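家事ロボ、まだですか通信

急ぎで書いてます。今号の枠、締切まであと少し。誤字はあとで直す(たぶん直さない)。

2024年6月16日(日曜日)

5月の号で「機械に皿洗いは任せられるか」と書いたら、思ったより返事が来ました。読者アンケートの回答、1,453件。ありがとうございます。全部読みました、と言いたいところですが自由記述はまだ途中です。読み終わったぶんだけでも相当おもしろい。

いちばん多かったのは「洗うより片付けるのが嫌」という声。これ、わかる。食洗機はもう何十年も前からある。洗うところはとっくに機械の仕事。残ってるのは、その前と後ろ。テーブルから下げる、残りものを捨てる、くずを払う、入れる、出す、しまう。全部、手。

で、今回は「下げる」の話です。

■ 卓上の片付け、どこまで来たか

Jillerthorpeの試験場に行ってきました。DodentとJilgateの2社が共同で使っている場所で、入口の看板が小さくて一度通り過ぎた。案内してくれたのはDodentのOrsolya Tóthさん。動作の評価を担当している方。最初に言われたのが「派手なものは何もないですよ」。たしかに派手ではない。でも個人的には、宙返りするロボットの動画よりずっと見入ってしまいました。

課題はこうです。テーブルの上に食器と、食器じゃないものが混ざっている。食器は食器の場所へ、それ以外はそれ以外の場所へ。以上。人間なら電話しながらでもできる。

これが機械だとなかなか進まない。まず「どれが食器か」を決める。次に「どこをつかむか」。次に「どの手で」。つかんだら「どのくらいの力で」。置くときは「どの高さで離すか」。ひとつずつは解けている、とTóthさん。つなぐと崩れる。つなぎ目で止まる、迷う、戻る。見ているこっちが先に手を出したくなる。

皿がとくに難しいそうです。平たくて、ふちが低い。つまむ場所がない。人は無意識に、テーブルの端まですべらせて指を下に入れたり、ふちを爪でちょっと浮かせたりする。2本指の手だと、その「ちょっと浮かせる」が大仕事。マグは逆に、見た目ほど難しくない。胴をはさんでもいいし、取っ手でもいい。ただし選べるせいで迷うこともある、とのこと。贅沢な悩み。 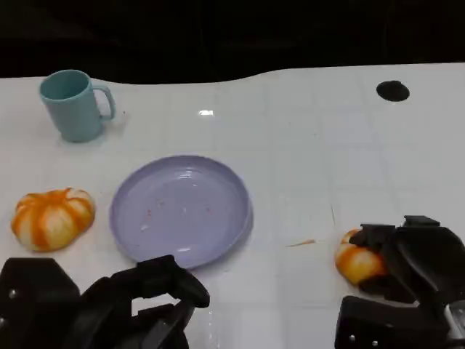 ■ かぼちゃはつかめる、くずは拭けるのか

オレンジとクリーム色のしましまのかぼちゃ、かわいいですよね。左の端にもひとつあります。右のグリッパーがしっかり抱え込んでいるほうは、半分くらい指に隠れている。丸くてでこぼこのあるものは、指がかかる場所が多い。おもちゃの片付けは案外早く実用になるんじゃないか、と私は勝手に思っています。床のブロックを拾ってくれるだけで、うちは買う。値段によるけど。

気になるのはむしろ皿の上。赤っぽいオレンジの細かいくずが散っている。白いテーブルのほうにも、オレンジの短い筋がひとつ。こういうのを「汚れ」と思うかどうか。人は見た瞬間に、ああ拭かなきゃ、となる。機械は、言われなければ物体の数に入れない。かぼちゃは物。マグは物。くずは……何? Tóthさんに聞いたら「そこは別の課題です」と即答でした。別の課題。便利な言葉だなあ、とメモに書いてある。

でも家で「片付けて」と頼んだら、別の課題にはしてくれない相手のほうがほとんどでしょう。皿を下げたのにくずがテーブルにこぼれてました、では仕事が増えただけ。傾けずに持ち上げる、が必要になる。すると、つかみにくい皿を、つかみにくいまま、水平に。急に難易度が上がる。

拭くほうも少し聞きました。布は難しいそうです。形が決まっていないから、つかむたびに違うものになる。スポンジのほうがまだまし。力の入れ具合も、弱いと取れないし強いとテーブルごと押す。乾いてこびりついた汚れと、さっとつく汚れとで、こする回数も変わる。「きれいになったか」を自分で見て決めるのがまた一苦労で、照明の反射を汚れと間違えることもあるらしい。つるっとした白いテーブルは光るからなあ。うちの台所も白にしてしまったので他人事ではない。

■ 工場のほうはどうなの

アンケートで意外に多かったのが、店や工場で働いている方からの回答。「家より先にうちに来るのでは」という意見。そう思います。

Jilgateの担当の方にも少し話を聞けました(立ち話なので名前はなし)。こちらは小物の仕分けが本命で、トレーに混ざって届いた部品を種類ごとに分ける作業。工場がいいのは、条件を決められること。照明はこれ、台の高さはこれ、流れてくるのはこれだけ。家庭はそうはいかない。昨日なかったものが今日ある。猫が乗る。

ただ工場は工場で、速さを聞かれる。人の手は本当に速いです。片手で取って、もう片方で向きを直して、目はもう次を見ている。担当の方いわく、今のところは「夜のあいだにゆっくりやっておいてくれる」使い方がいちばん現実的、とのこと。なるほど、家でもそれでいい。寝てるあいだに下げておいてくれれば。朝、テーブルが空いていれば文句ない。ただし音。夜中に食器の音がするのは嫌だ。ここは聞きそびれました。次回聞く。

お店の話も。Magyarというカフェを常連さんが推薦してくれていて、ここは返却台をやめて店員さんがぜんぶ下げる方式。53席。混む時間はずっと誰かが下げてる。店長さんに「ロボットが来たらどうします?」と聞いたら、下げるのは任せてもいい、テーブルを見て「お水いりますか」と聞くのは任せたくない、という答え。下げながらお客さんの様子を見てるんですね。それは気づかなかった。

■ いただいた声から(抜粋)

「洗濯物をたたむのが先。皿はまだ我慢できる」
同じ意見、すごく多いです。次の次くらいの号でやります。

「子供が机に出しっぱなしにしたおもちゃと食器を、分けてくれるだけでいい」
まさに今回の課題。これが一番近いところにいる気がします。

「機械に触らせたくない食器がある」
あります。祖母の湯のみとか。割れない食器だけ担当、という決まりは十分ありだと思う。プラスチックのお皿とコップから始めてもらう。人間の子供のお手伝いと同じ順番。

「待ってる間に自分でやったほうが早い」
はい。

「片付けた場所を忘れられたら困る」
これは鋭い。しまうのが上手でも、どこにしまったか聞けないと探すはめになる。逆に言えば、覚えているのは機械の得意分野なので、ここは期待してもいいかも。はさみの場所を聞けるだけでありがたい。

■ で、まだですか

まだです。ひとつの台の上で、決まった物を、決まった場所へ。ここまでは形になりつつある。知らない台所で、知らない食器を、くずごと全部、はまだ遠い。Tóthさんに「あと何年」と聞いたら笑って答えてもらえませんでした。「来年も見に来てください」とだけ。行きます。

個人的な順位をつけると、おもちゃ拾い、マグ、皿、拭き掃除の順に来ると見ています。異論歓迎。とくに現場で下げものをやっている方、どの食器がいちばん面倒か教えてくだい。私は持ち手のない小さいソースの器だと思う。重ねるとくっつくやつ。

次号は引き出しと扉。開けるほうは結構できるらしい。閉めるほうは、うちの家族もできません。

残りの自由記述、次の締切までに読みます。返信が遅れている方、すみません、もう少しお待ちを。

家事ロボ、まだですか通信 編集係 | お問い合わせはこのメールへの返信でどうぞ | 無断転載はご遠慮ください | ページの先頭へ戻る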